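Projet de tri des petits contenants - point d'avancement pour la fondation Calon
Janvier 2018

Le trimestre a été très bon et nous sommes heureux de vous le raconter ! Votre subvention a permis d'équiper l'atelier Grindetti d'un vrai poste de tri, avec sa table blanche et son tapis violet. Les petits contenants blancs ressortent tellement mieux sur cette couleur que toute l'équipe nous réclame maintenant le même tapis pour les autres tables.

À ce jour, 947 contenants sont passés par l'atelier, pour un objectif de 1 000 à la fin de la phase. Les lots arrivent de Jarnilen en vrac, tous formats mêlés, et repartent rangés par bacs. Nous avons essayé 9 modèles de bacs avant de retenir le plastique transparent - on voit le contenu sans rien soulever, et le contrôle en fin de lot va beaucoup plus vite qu'avec les boîtes en carton de l'automne. 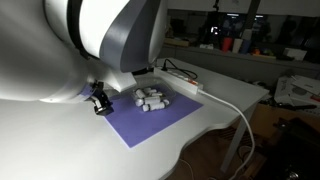
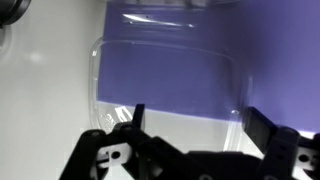

Le poste de tri de l'atelier Grindetti : plastique transparent et tapis violet.

Le travail sur les petits flacons cylindriques nous a particulièrement plu. Ils roulent, se couchent les uns sur les autres, débordent du bac, et c'est ce désordre-là qui nous intéresse, parce que les lots réels arrivent ainsi. La fiche de rangement a été réécrite deux fois et tient désormais sur une page.

Côté dépenses, il reste 400 euros sur la ligne « petit matériel ». Nous proposons de les consacrer à une seconde série de bacs et à des étiquettes lavables (celles du premier achat se décollent, c'est notre seule vraie déception).

Prochaine étape : le lot Kiiskinen, avec des bouchons plus larges et des flacons plus courts. Les bacs actuels devraient convenir, mais nous ferons un essai sur une petite quantité avant d'ouvrir les cartons. Le relevé détaillé des lots vous sera envoyé avec les justificatifs d'achat.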